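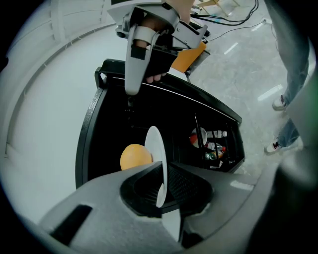
I have never trusted the idea that food has to be "displayed" to get eaten. The theory goes that if you put fruit where people can see it, they'll reach for it instead of the cookies. I've read this on so many home blogs that I started to wonder if any of the writers had a family. An orange next to a black box with bottles stacked in it looks good, I'll give it that – the color jumps out at you. Whether it gets anyone to peel it is another matter. Peeling is work, and the cookies come ready.

May 31, 2026
By Fergal Foley

Home Kitchen Storage Grumbles Archive Contact

Search this blog Go

The box idea came to me by way of the Kiltska newsletter, which claims that a small open box for drinks and snacks will "calm" a room. It says the average home has 886 things in it that don't belong anywhere. I would love to know who went around checking. We have one cupboard that must be good for half of those by itself, and I'm calm enough until somebody opens it.

In February I fell for something similar from Hovus, a rack with dividers, 38 dollars plus shipping. The dividers were spaced for bottles that no store near me sells. Anything narrow fell over and anything wide got wedged, so the rack went to my sister, who keeps paperbacks in it and thinks it's terrific.

So my rules for an open box are pretty grudging. Drinks can go in, lids tight, lying down if they won't stand. Fruit stays out of it, because a soft orange under a bottle is something you find by smell. And nothing that needs cooking should be anywhere near it. Potatoes want a dark bag in a cool spot, and I will not be talked into a pretty basket for them.

My one soft spot is the plate. A plain white plate, one thing on it, carried to wherever it's going – a potato looks like supper that way, even when supper is a long way off. It costs nothing and there's no newsletter for it.

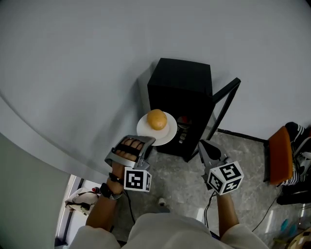
Montri Yensuk wrote in to say I'm wrong about potatoes in the open. His sit in a bowl by the stove, they're gone within the week, and the ones he used to keep in a bag were always forgotten until they sprouted. He also says the newsletter is right about drinks, and that he hasn't bought a duplicate bottle of anything in months.

Fine on the bowl, if you eat them that fast. We don't. I'm still not buying the part about the drinks.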